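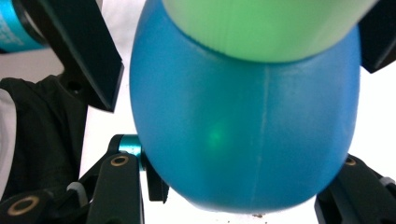
Blue shell and green rounded object, sorting stock, Nonden packing room.

Seasonal Sorter and Packer (casual), Pakdale Party Supply

Pakdale stores and hires out moulded plastic egg shells for community egg hunts. Returned stock is sorted by colour, inspected and repacked at our Nonden site. We require four casual sorters from February until the end of the hire season.

Duties
Sort mixed returns by colour into labelled tubs.
Check each shell along the moulding seam and set aside any that are split or warped.
Pack to order in cartons of 112, single colour unless the docket states otherwise.
Record rejects by colour on the bench sheet.
Sweep the bench area at end of shift.

Expected rate after training is 300 shells per hour, inspection included. A standard shift covers more than 400 returns per bench in the first hour of unloading — this stage is shared between two people.

Requirements
Reliable colour discrimination. Pale greens and pale blues are held as separate lines, and a short colour check forms part of the interview.
Ability to stand for up to two hours between breaks and lift cartons to shoulder height.
Enclosed footwear. Gloves are supplied.
Prior warehouse experience is useful but not essential.

Hours are 7:30 am to 1:30 pm. Casual loading applies. Parking is available off the Citlow entrance.

Send a one-page résumé to Lăcrămioara Bogdan, Packing Supervisor. Questions on rostering go to Emanuel Ciobanu at the Nonden office.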